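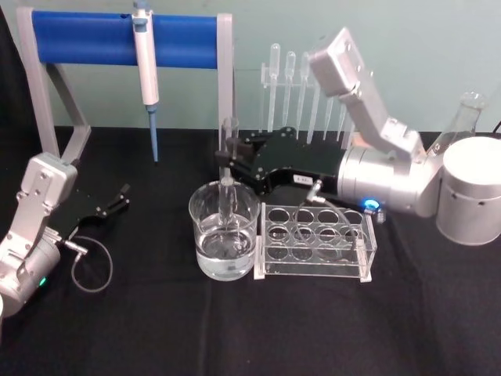 Glassware and pipette stand on a black cloth.

Setting a water softener by measurement

December 27, 2024

The softener in the cupboard under the stairs is a Yimer twin-tap unit with a metered valve, bought second-hand and installed when we moved to Hascombe. It came with a hardness setting left over from its last house and a single page of the manual. For most of the first year I left it alone. The kettle stayed clean, the shower screen stayed clean, and the salt went down at a rate I had no reason to question, having nothing to compare it with.

In July I changed the salt, and while the lid was off I wrote down what the valve was set to. The numbers did not agree with each other, and the rest of this post is the result of trying to make them agree. It is mostly arithmetic. Anyone who wants to know whether to buy a softener will not find the answer in it.

What the machine does

A softener of this type is a tank of resin beads with a valve on top. The beads start out loaded with sodium. Hard water goes down through them, calcium and magnesium swap places with the sodium, and softened water comes back up the centre tube. After a while the beads are full of calcium and stop working. The valve then draws brine from the salt cabinet through the resin, which pushes the calcium off again and sends it to the drain. This is regeneration, and it is the only thing about the machine that costs money.

There are two ways of deciding when to regenerate. Timer valves do it every so many days whether the water has been used or not. Metered valves have a small turbine in the outlet and count litres down from a preset figure to zero. Ours is metered. The preset depends on three things: how much resin there is, how much hardness each litre of resin can hold at the salt dose in use, and how hard the water is. Only the last is something the installer is expected to find out, and in my experience installers look at a postcode map.

Units

Hardness is quoted in too many units. I use milligrams per litre as calcium carbonate throughout, and everything else can be converted to it. One German degree is 17.8 mg/l, one French degree is 10 mg/l and one Clark degree is 14.3 mg/l. The Yimer valve is marked in German degrees, the paper test strips in the box were in French, and the water company's page gave calcium alone, as calcium, with magnesium on a separate line. To turn calcium as calcium into calcium carbonate, multiply by 2.5. For magnesium multiply by 4.1. A good share of badly set softeners must come from missing out that step.

Measuring the raw water

Test strips are adequate for telling hard water from soft. They are no use for setting a valve, as the colour steps are too wide. A drop-count titration kit is cheap and much better. Mine is the Sisirberg one with the small bottle of indicator and the larger bottle of titrant. You fill the tube to the line, add indicator, and add titrant a drop at a time until the colour goes from red to blue. It passes through a purple stage which lasts one or two drops, and I take the first drop with no red left in it as the end point.

As supplied, each drop stands for one German degree, so the reading is good to half a degree at best. Doubling the sample doubles the number of drops and halves the step. I used four times the marked volume in a bigger vessel and divided by four. It gets tedious, but it only has to be done a few times.

Three things made a difference to the readings:

Where the water comes from. The sample has to be taken before the softener. We have a hard tap at the kitchen sink for drinking, fed from ahead of the bypass, and I used that. An outside tap will usually do as well.

How long the tap has run. The first litre had been standing in copper and gave a slightly different end point, less sharp, with the colour drifting back after a minute. Copper interferes with the indicator. I ran the tap for two minutes before each sample.

The size of the drop. The bottle has to be held upright. Tilted, it gives larger drops and a lower count. I would put this effect at five per cent or so, which is larger than anything else on the list.

The average over the summer was 228 mg/l. That is just under 13 German degrees. The valve had been set to 18, so it was regenerating well before it needed to, and had presumably been doing so since the day it was plumbed in.

There was some movement in the readings over the months, though less than I expected. Our supply comes from a borehole and has no seasonal blend. People on mixed supplies will see more and should set to the upper end of what they measure.

Working out the preset

The tank holds 14 litres of resin. The makers' figure for total capacity is of no practical interest, since reaching it would need far more salt than anyone would want to pay for. What matters is capacity at a stated salt dose. Capacity climbs steeply at first as the dose goes up and then flattens, so the last few grams recovered are expensive ones. At the middle dose on the Yimer table, the working figure is a little over 56 grams of hardness per litre of resin, or 790 grams for the tank.

Dividing 790 grams by 0.228 grams per litre gives 3466 litres between regenerations at the measured hardness. This is the theoretical preset with no reserve. A single-tank softener regenerates in the small hours, so it needs to hold enough back to get through the rest of the day on which the counter runs out. The valve deals with this by itself, using a day's average consumption as the reserve, and the owner does not enter it anywhere. If your valve does not do this, take one day's water off the figure.

Checking against breakthrough

A calculated capacity is a claim about the resin, and my resin was of unknown age. Chlorine breaks the beads down over the years and iron coats them, and either would lower the real figure. I wanted to find where hardness started coming through.

The method is simple and slightly inconvenient. Put the valve into manual so that it cannot regenerate. Start from a fresh regeneration, note the house meter, and test the softened water at intervals. To begin with the indicator goes straight to blue at the first drop. When it takes two drops to turn, hardness has begun to leak. I called the run finished at three.

On our house this came at 3847 litres on the meter, after allowing for the hard tap and the garden, neither of which passes through the softener. That is 11 per cent more than the table predicted, and I was pleased with it. It suggests the resin is in good order. It also suggests that the makers' table has a margin built in, as it should.

I did not raise the preset to match. The run was made in mild weather at ordinary flow rates, and capacity falls when the flow is high. Two showers and a washing machine together would bring the breakthrough point forward by some amount I have not measured. The calculated figure stays.

The turbine

A metered valve is only as good as its meter. I compared the valve's count with the house meter over 23 regenerations and found that the valve read low by a steady three per cent. In other words it lets slightly more water through than it believes. The cause is probably low flow: a dripping cistern or a slow ice-maker fill will not turn the turbine at all, but the resin still has to deal with it. We did have a cistern valve passing a trickle. With that replaced, the difference came down to about one per cent, and I stopped looking.

The rotor itself is worth a look while the valve is apart. It pulls out with the outlet fitting. Mine had a strand of PTFE tape round the spindle, wound on tightly enough that it had clearly been there for some time. The O-ring behind it was flat on one side, and a replacement came from a plumbing spares counter in Batley that lists valve parts by diameter and section — the makers will only sell the full seal kit.

Salt

Before the change, we were using a pair of block packs every five weeks. We now use the same amount in just over seven. The saving in money is small. The saving in carrying is noticeable, the cupboard being a tight one with the gas meter in the way.

I have left the salt dose in the middle position. The low setting would use less salt per gram of hardness removed, but would regenerate more often and use more rinse water. On a metered supply the two very nearly cancel out. The high setting has no case for it in a house of this size.

Brine level ought to be checked at the same time as the dose. The float in ours was set 15 mm too high, so more water was going into the cabinet than the dose called for, and the extra brine was being drawn through with it. Part of the salt saving must be due to that, and I changed both in the same week, so I cannot separate them.

Things still to do

Repeat the breakthrough run in cold weather. Exchange is slower at low temperatures and the incoming main here gets down to six degrees in February.

Measure the softened water at high flow, with the bath and one outside tap running. The outside tap will have to be fed temporarily from the soft side, and I have the hose but not the adaptor.

Replace the drain hose, which has gone stiff and sits too close to the standpipe. There should be an air gap of at least 20 mm and at present there is not.

Titrate a sample from the hard tap once a month and write it on the card inside the cupboard door. The card is up. It has two readings on it so far, and both are within half a degree of the average.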